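Loseta de moqueta Flakelgate, serie rayada gris
Celtholm — Suelos textiles para oficina y zonas de espera
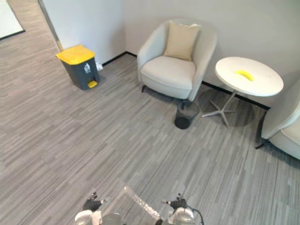
Suelo de moqueta con rayas en varios tonos de gris, con rodapié negro fino.

La serie Flakelgate es una moqueta en losetas para oficinas, salas de descanso, recepciones y pasillos de tránsito medio. Se vende por cajas completas y también, en cantidades pequeñas, por piezas sueltas para reparación. El modelo de esta página es el rayado gris. Los otros colores de la serie tienen su página propia en el menú Suelos.

Características
Formato: loseta cuadrada
Fibra: poliamida teñida en masa
Construcción: bucle cortado a una sola altura
Espesor total: 8 mm
Peso total: 1,930 kg por pieza
Piezas por caja: consultar la etiqueta del palé
Base: betún modificado con velo de vidrio
Uso con silla de ruedas: sí, uso continuo
Compatible con suelo radiante: sí, de agua

Sobre el dibujo
Las rayas son largas y estrechas, y mezclan tonos claros y oscuros del mismo gris. El dibujo disimula bastante bien las juntas, siempre que todas las flechas del reverso miren a la misma dirección. Si usted prefiere la colocación en damero, girando cada pieza un cuarto de vuelta, las juntas se notan más y el resultado es más geométrico. Las dos maneras son correctas y no afectan a la garantía.

También es posible la colocación en diagonal respecto a las paredes. En este caso hay más recorte en los bordes y conviene pedir una caja adicional. Para habitaciones con muchos pilares o esquinas salientes, rogamos que nos envíe un plano con medidas antes de hacer el pedido.

Preparación del suelo
El soporte debe estar seco, plano y limpio de polvo. Sobre terrazo o baldosa antigua hay que rellenar las juntas anchas con pasta niveladora. No se recomienda instalar encima de otra moqueta. Las cajas tienen que reposar abiertas en el mismo local durante la noche anterior, con la calefacción como estará en uso normal.

Colocación
Empiece por el centro de la sala y avance hacia las paredes. Utilice el adhesivo Emier de retención, que permite levantar una pieza y volver a ponerla. No utilice cola de contacto. El corte se hace por el reverso con cuchilla nueva y regla metálica. Para el remate contra la pared tenemos rodapié en negro, blanco y aluminio; se pide aparte, en barras.

Limpieza
Aspirado frecuente en las entradas, menos en las zonas de paso escaso. Las manchas de café se tratan con agua tibia y un paño blanco, desde fuera hacia dentro y sin frotar. Para la limpieza profunda sirve la máquina de inyección y extracción, con poco detergente. No aplicar lejía ni ceras.

Si una pieza queda muy dañada se puede cambiar sola. Le aconsejamos guardar algunas del mismo lote, porque entre lotes distintos puede haber una pequeña diferencia de tono que no se considera defecto.

Precio y pedido
Precio por caja: 38 euros, IVA no incluido
Pieza suelta para reparación: precio según existencias
Portes gratuitos: pedidos desde 700 euros en península
Plazo de entrega: se confirma con la factura proforma

Las entregas son a pie de calle. La subida a planta se puede contratar, pero hay que indicarlo en el pedido y decir si el edificio tiene montacargas. En agosto el almacén de Saavedra trabaja solo por la mañana y los plazos son más largos.

Muestras
Enviamos una muestra recortada sin coste a empresas y estudios de interiorismo. La muestra es pequeña y no enseña el dibujo completo — para verlo bien es mejor pedir una loseta entera, que se descuenta después del primer pedido.

Devoluciones
Se aceptan cajas cerradas y sin mojar, con su etiqueta de lote. No se aceptan piezas cortadas ni con restos de adhesivo. El transporte de vuelta es a cargo del cliente.

Productos relacionados
Adhesivo de retención Emier
Rodapié negro fino, en barra
Perfil de transición para puertas
Flakelgate liso, gris oscuro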